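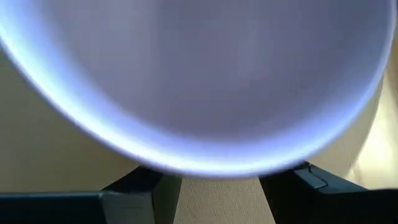
Shobha Chacko wrote in to ask if the open day is just a slideshow again, or do we get to see an arm do something. Fair question, you get to see an arm do something. Rest of the answers below, typed fast, sorry.

## Visiting the Hekstead lab: questions we keep getting

**When is it?**
A Monday in May. Doors at 10, last demo starts at 3. Come whenever, no fixed slots.

**Do I need to book?**
Yes please. Over 123 names down already. Reply to the mail you got, put "Hekstead" in the subject and how many are coming.

**What will the robot be doing?**
Table-setting work mostly. Bowl, spoon, cup, placemat. Small stuff, slow moves. Each run is 18 minutes with time for questions at the end. If you want fast and flashy, wrong lab.

**Is it all scripted?**
No. Thampi (our control software) picks the grip. Sometimes it picks a bad one. We leave those in, people learn more from them.

**Why bowls?**
Curved, smooth, thin at the rim. Hard to hold on to if you come in at the wrong angle. We have logged 841 bowl attempts since we started so there's plenty to talk about, ask Thenmozhi Hegde on the day.

**Can I stand close?**
Behind the tape, yes. Over the tape, no. Kids too. Staff will stop the arm if anyone leans in and then everbody waits for the restart.
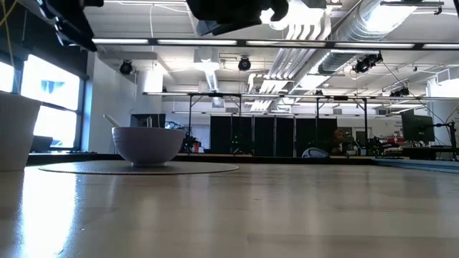 ## Getting here and the boring bits

**Parking?**
Three spaces, all for badge holders with access needs. Everyone else take the bus to Stosto Road, then walk, signs on the lampposts.

**Can I take pictures?**
Yes, no flash near the arm. Please ask before photographing people at their desks, some are just trying to get work done.

**Food?**
Coffee and tea by the entrance. No drinks past the door.

**Will there be a talk?**
Short one at noon on Zodetier, the next project. Chairs are limted so get in early.

**Can my school class come?**
Not on the open day, too full. Write to us for a separate visit, we do those in the afternoons.

**I can't make it, will you post a video?**
Probably. Give us a couple weeks.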